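Der Tisch, der nicht durch die Tür ging

21. März 2019

Seit wir umgezogen sind, besitze ich einen Esstisch, der in einer Garage wohnt. Es ist nicht einmal meine Garage. Sie gehört Dolores Mbeki, die im Haus gegenüber lebt und so freundlich war, »für ein paar Tage« zu sagen. Das war im August.

Angefangen hat es damit, dass Tamsin und ich uns einig waren, was selten vorkommt und mich hätte warnen sollen. Wir wollten einen großen Tisch. Einen, an dem man essen und gleichzeitig die Steuer liegen lassen kann. Tamsin fand ihn bei Faler, Modell Alamar, geölt, massiv, mit einer Platte aus einem Stück. Auf dieses eine Stück war der Verkäufer sehr stolz. Ich habe genickt, wie man nickt, wenn jemand von Holz spricht und man selbst nur an Suppe denkt.

Gemessen habe ich natürlich. Ich habe das Esszimmer gemessen, mit Stuhlabstand und allem, und mit Klebeband die Umrisse auf den Boden gebracht. Wir haben dort sogar einmal probegesessen, auf dem Boden, mit Pizza. Das Treppenhaus habe ich nicht gemessen. Es hat im zweiten Stock eine Wendung, die vermutlich von jemandem entworfen wurde, der ausschließlich Hocker besaß.

Die Spedition Dunleavy schickte zwei Männer, von denen der ältere an der Wendung stehen blieb, die Platte ansah, dann mich, und »Tja« sagte. Für dieses Wort bekamen wir später eine Rechnung mit dem Posten »Mehraufwand«. 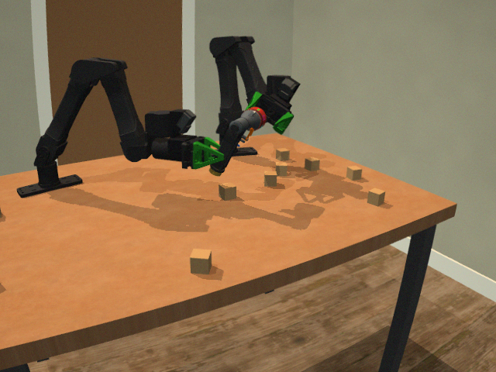 Was man mit einem zu großen Tisch alles machen kann

Inzwischen bin ich Fachmann für Lösungen, die wir nicht umgesetzt haben. Man kann einen Tisch durchs Fenster heben lassen. Dafür braucht man einen Möbellift, eine Halteverbotszone, die man rechtzeitig beantragt, und einen Fensterrahmen, der sich aushängen lässt. Unserer lässt sich nicht aushängen, er wurde beim letzten Anstrich gewissermaßen Teil der Fassade.

Man kann ihn zersägen. Der Tischler, den ich fragte, hat kurz geschwiegen und dann erklärt, er könne die Platte mittig teilen und mit Beschlägen der Firma Pritlow wieder verbinden, man sehe hinterher »fast nichts«. Tamsin wollte wissen, wie viel fast nichts sei. Er zeigte mit Daumen und Zeigefinger etwas, das ich als ziemlich viel bezeichnen würde.

Man kann ihn verkaufen. Ich habe ihn inseriert und 18 Nachrichten bekommen, die meisten mit der Frage, ob er noch da sei. Ja. Das ist ja das Problem. Eine Dame wollte ihn sofort, schickte mir aber vorsichtshalber noch die Maße ihres Treppenhauses. Diese Dame hätte ich im August gebraucht.

Die Zwischenlösung

Wir essen jetzt an einem Klapptisch aus dem Campingbedarf. Er wackelt, wenn man Brot schneidet, und Tamsin schneidet gern Brot. Die Steuer liegt auf dem Sofa, wir sitzen folglich auf Stühlen. Wenn Besuch kommt, sagen wir, der richtige Tisch sei noch unterwegs. Streng genommen stimmt das, er hat nur seit Monaten dieselbe Position.

Dolores parkt auf der Straße und beteuert, das mache ihr nichts. Zu Weihnachten hat sie am Alamar 30 Gläser Quittengelee abgefüllt und gemeint, die Höhe sei sehr angenehm. Seitdem beschleicht mich ein Verdacht, wie die Sache ausgeht. Ich habe ihr neulich das Öl für die Platte vorbeigebracht.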